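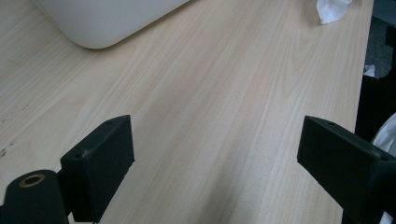
When does a demonstration count as started?
At the first recorded sample in which both grippers are open and empty and the operator has stopped adjusting grip. Anything earlier is setup and is trimmed before the episode is numbered.

Unit 4. Collection practice for hand-held grippers
Course notes, Nyanda Automation Program, revised August 2020

4.1 Scope
These notes cover tabletop tasks recorded with one or two hand-held grippers. Fixed arms are treated in Unit 6. The Velholm house rules apply in the lab; where they conflict with these notes, the stricter rule is used.

4.2 Before recording
Check that both fingers close fully and reopen without sticking. Fasteners at the finger base are tightened by hand, then a quarter turn with the key.
Route cables outside the working area. A cable that crosses the path between the fingers and the target ends the episode.
Marker plates must be clean and firmly seated. A plate that has shifted invalidates every episode back to the last calibration entry.
Write the object list on the session sheet. Objects not on the list stay off the table or are entered as distractors, code D. 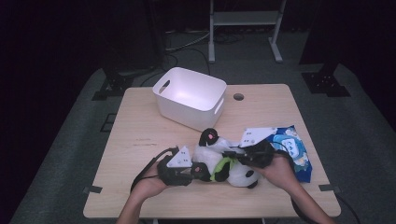 Zawadi Mussa asked whether soft objects should have a fixed starting pose, as rigid ones do. They should not. A soft object is given a starting region and a facing, and the operator varies both between episodes. The sheet records the region only.

4.3 Force and contact
Close until the object stops sliding, then hold. Squeezing past that point teaches a closing width that will damage thinner items. With two grippers, one holds and one moves – both may move only if the task card says so.

4.4 Session limits
One operator records no more than 30 episodes before a break. A batch closes at 346 episodes or at the end of the shift, whichever comes first. Batches are not merged across operators.

4.5 Rejects
Rejected episodes are kept and flagged, never deleted. Use R1 for a tracking dropout, R2 for cable interference, R3 for a wrong object, R4 for operator error. If two codes apply, enter the lower number.

Reading for next time: Mustberg handbook, chapter on calibration intervals. Bring a completed session sheet.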